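Notes from the Bench: The Plate System

Regular readers will remember that last month's item on labelling cable ends drew more post than anything we have printed since the soldering iron stand. This month we go lower still and talk about crockery.

The problem is small parts. Anyone who has taken the cover off a distribution board, a model railway controller or the back of an old wireless knows how it goes. The first screw is put carefully on the corner of the bench. The second goes beside it. The third goes in a shirt pocket, because you have only two hands, and by teatime you are on your knees under the bench with a torch, finding everything you lost in April and nothing you lost today.

Serkari, who supply our workshop with most of its consumables, will happily sell you a magnetic parts tray. I own two. They are very good at holding steel screws and perfectly useless with anything made of plastic, brass or copper, and those are most of the things I drop. They are also black, so a small black washer placed in one of them is as good as posted to Australia.

I then tried the compartment box, the sort with a lid and little dividers. Ours came from Javholm and has 12 sections. I can recommend it for people who know what they have got. For the rest of us it introduces a stage in the middle of every job where you stand with a part in your palm deciding what kind of part it is, and whether it ought to live with its friends or start a new section. I have seen a whole Tuesday evening go that way. The dividers also come out when you least want them to, and then the contents become friends whether they like it or not.

So, plates. A plain white plate, shallow, with a bit of a rim. Every house has one that no longer matches anything, and charity shops would pay you to take them away if they could think how to put it on the till. A rim stops a part rolling off. A pale glaze shows up dark lettering, green terminals, coloured toggles and every crumb of insulation you have stripped since lunch. One part to a plate is the ideal, particularly if it is the part you have just taken out and mean to compare with its replacement before you throw either of them away.

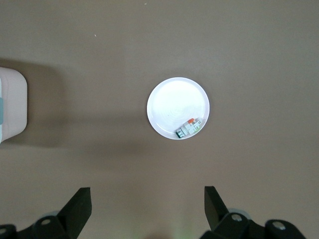 Tolera Gudeta wrote in after the draft went round to say that one part to a plate is all very well for people with a dishwasher full of the things, and that a saucer does the job in half the space. Tolera would also like it known that a saucer has a dip in the middle, so the bits gather there of their own accord, and that a tea towel folded underneath stops it skating about.

I have thought about this and I am prepared to give ground on the tea towel. The saucer I cannot accept. The dip is exactly the trouble. Put six screws in a saucer and they huddle, and you are back to stirring them about with a fingertip, looking for the short one. A plate lets you lay things out in the order they came off, starting at the top and going round like a clock. When you put the thing back together you go round the other way. If you finish and there is still something on the plate, you know to worry, and you know roughly which hour to worry about.

A few rules have grown up around the system, mostly through suffering.

The plate does not go back in the kitchen. Once it has had switchgear on it, it is a workshop plate for life. Mark the underside with a dab of paint. Wondimu Gashaw uses nail varnish, which lasts better than anything sold for the purpose.

Nobody eats a biscuit off a workshop plate, and nobody puts a biscuit down on one "just for a second". We have all done it.

Parts you know to be faulty should leave the plate and go straight into a bag with a note. A small breaker that has failed can look just as cheerful as one that hasn't, and a plate gives no clue as to which it was you put down before the phone rang. Write on the bag what it came out of and why you took it out. "Dodgy" is not a reason, although it is by some distance the commonest thing written on the bags in our spares drawer.

Wipe the plate between jobs. A stray strand of copper on white china is easy to see, which means there is no excuse for carrying it over into the next thing you open up.

And leave the plate in the middle of the bench. I know the edge is handier. I used to have nine plates.

Those who still want a proper tray may like to know that Workneh are bringing out a white one with a raised lip, round, easy to wipe, with nothing in it to come loose. I have seen the leaflet. It is a plate — it has a plate's shape and a plate's manners — and it costs more than a dinner service. There is a copy pinned up beside the kettle for anybody who wants to admire it.

Next month: what to do with the Zokden clamps now that the jaws have started to creep. Suggestions to the usual address, and please, no more drawings on envelopes.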